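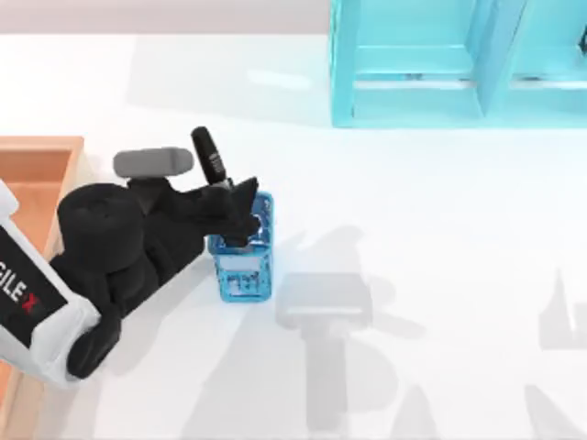 Marker and cup, from the training model, Prondmont packing hall.

The Cup Line

By a story contributor

They put the screen up in the break room in March, on the wall where the vacation calendar used to hang. It showed our bench, or a version of it. The table was whiter than ours and had no tape on it. An arm went back and forth between the tray, the cup and the shelf unit, and when it finished, everything jumped back to the start and it went again.

I had worked the cup line at Prondmont for 27 years. We packed desk sets for offices. The job was to take a marker from the tray, look at it, put it in the cup and put the cup on the shelf. On a good shift I did 337 sets. I know that number because it was printed on a slip and put in my locker at the end of every shift, and I kept the best ones.

The system was called Falcão. The man from the vendor said it would practice on the screen until it was ready, and then the real arms would come on a truck. He said the practice was free. It could run all night and not a single marker would be lost.

I ate my lunch in front of it. Most people sat with their backs to it, but I wanted to see how it held things. It picked a marker up by the end, and it moved in one long sweep, the same each time. I have always held them in the middle. I tried it by the end that afternoon and dropped four on the floor.
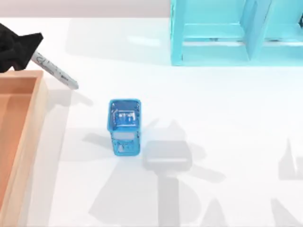
A marker on its way over the cup, tray to the left.

In the second week the supervisor asked me to come to the small office. I thought I knew what it was about and I brought my bag with me. There was a laptop open on the desk with the same white table on it.

"It keeps missing," she said. "They want someone who has done it to tell them what's wrong."

I watched it for an hour. A lot of the time the marker went in. Sometimes it caught on the rim and tipped, and the arm went on to the shelf as if it was carrying a full cup. I told her it was coming in too flat. You have to bring the marker upright before you are over the cup, while there is still room. She typed that in. Then she asked me how far before, and I held my hands apart over the desk, and she went and found a ruler.

It went on like that. I would say a thing I had never had to say, and she would turn it into a number. I was paid my regular rate for it. My sister asked me at supper why I was helping, and I said they had asked. She passed me the potatoes and talked about her car.

I was good at it, is the truth. Nobody had asked me a question about the job since my first month — and now there were two engineers on the phone waiting for me to finish my sentence. I told them about markers with a loose cap and how they feel lighter at one end. I told them about the cups that came from Mimska, which were narrower, and how you turn your wrist for those. They said the arm didn't know whose cup it was. I said neither did I until I had it in my hand.

By the end of the month it hardly missed. I stood in the break room with my coffee and watched it bring the marker upright early, where I would have.

The shelf took longer. We did that part last, and the supervisor switched to the close view so I could see the front edge and the gap between the dividers.
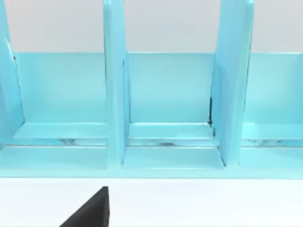
Someone at the other end of the lunch table asked whether the arms would be taking the shelf work too, because they had been told the shelf work was safe. The supervisor had come in for hot water. She said that the plan covered the bench, and that the shelf was part of the bench. Then the same voice asked how many benches. She said she would find out and put up a notice.

The notice went up the next morning. There were 158 of us in the hall and the notice was for all of us. Some would go to the Clornlow site, where they still boxed by hand. Some would stay and mind the arms. The rest could talk to the office about dates.

I was down to stay. My line said "cell attendant," and under duties it said to clear dropped items and reset.

The truck came at six in the morning. I had never seen the arms except on the screen, and they were smaller than I had thought. The fitters bolted them to the bench and peeled up my tape, which had marked where the tray went. One of them asked if it mattered. I told him the tray could go wherever the drawing said.

They ran it at ten. The first marker caught on the rim and fell, and rolled up against the tray. The arm carried on toward the shelf. I stopped it with the button they had shown me, reached in, picked the marker up by the middle and put it in the cup. Then I took it out again, laid it back in the tray and pressed reset.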